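Cloudy film on plastic food containers, can it be saved?
Posted by Cleltmont, 2019-05-27

My plastic food containers have gone cloudy. I make soup for the freezer every February and the same tubs get used until the following February, so they have had a life. Vinegar did nothing except make the kitchen smell like a pickle. Before I give up and buy new ones, is there a way to get them clear again, or do I just accept eating lunch out of fog?
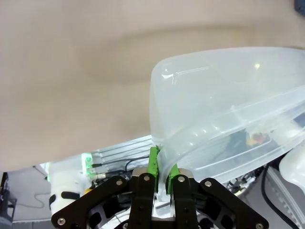
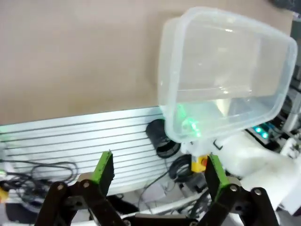
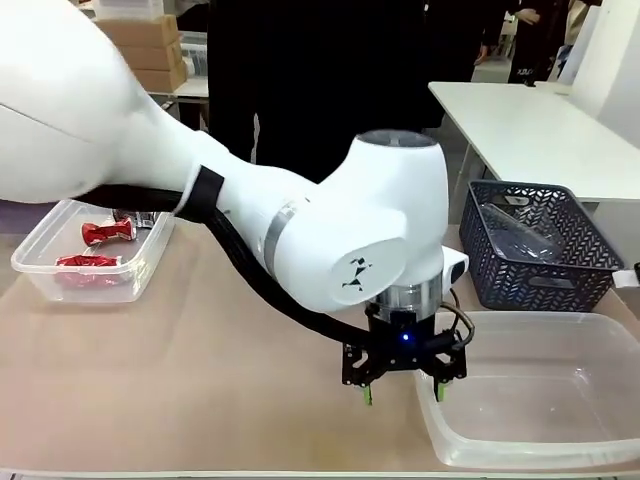
2 replies

Ukura
Depends what the cloudiness is. Wipe a patch with white vinegar and let it dry. If the patch stays clearer, you have mineral film from hard water, and a longer soak will get the rest. Give it a few hours in half vinegar, half warm water, then wash with plain dish soap.

If the patch dries as cloudy as before, which sounds like your case, the surface is scratched or etched. Dishwashers do this, and so do scouring pads. You can't wash off a scratch. Some people go at it with baking soda paste or toothpaste, and I did too, for an entire evening. I now own one tub that is very slightly shinier on one side and tastes of mint.

Also check that they were ever clear. Plenty of tubs are sold frosted, and I once spent 4 days soaking one of those.

For the ones you keep: top rack, low heat, soft sponge, and don't microwave anything with tomato in it. Cracked or sticky ones should go. Cloudy but smooth is fine for storing screws, buttons, or cold leftovers you weren't looking forward to seeing anyway.

Hájek
just buy glass. I had 19 plastic ones and 13 lids, none of which matched. threw out the lot and have not thought about it since, apart from now

Related
Getting tomato stains out of white plastic
Is the Zesix dishwasher too hot for lids?
Freezer soup: how full is too full
Lids that no longer fit anything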